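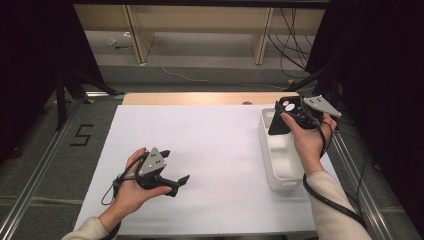

When I reached the shift lead at the Clindance packing site, she had been on her feet since six and still wanted to talk about trays. Her crew sorts and packs small parts for Bustamante, and since October a share of that work has gone to a pair of arms the crew calls the Zarer. The arms learn from people. Someone from the line picks up two hand-held grippers, does the job at a table, and the recordings become the arms' training material.

"I thought they'd send engineers to do it," she told me. "Then they watched an engineer fill a tray and came and got us!"

She laughed for a good while at that. The crew has now recorded some 600 runs between them, mostly picking up trays, setting them down straight and filling the compartments. She did plenty of those herself, and the first afternoon was humbling.

"You've got fingers your whole life, and suddenly you've got two stiff ones on each side. I dropped everything. By Friday I was turning a tray around without thinking about it, and I went home and tried to explain to my kids why that was exciting."

What has it changed on the floor? The night pack, for one. Two people used to stay late for it, and both have moved to days, one of them in the recording room and the other checking finished trays. Nobody on her crew of 20 has been let go. I asked whether she expects that to last.

"I asked the same thing, in front of everybody. They said no layoffs through this contract, and I have that on paper. After that I don't know. I'd be lying if I said I did."

She is happier talking about the work itself. Her wrists hurt less now that the arms take the long, dull runs of identical trays. The odd orders still come to people — mixed sizes, bent lids, anything a customer changed at lunchtime — and she prefers those anyway. She has also started keeping a notebook of what the arms get wrong. The current favorite is tray 243, a shallow one they kept setting down half a turn off.

"So we went back in and recorded that one over and over, slower, and now they mostly get it. That was our fix. We knew what was wrong because we've been packing that tray for years."

The crew gets an extra hourly rate for time on the grippers, something she pushed for after hearing how the Cultero plant handled it. She would like the sessions kept short, too, with a proper break between them. Holding both arms out over a table gets old fast, she said, and she'd like whoever plans the schedule to try it for a morning.

Then a buzzer went off behind her and she had to go. The afternoon trays were in.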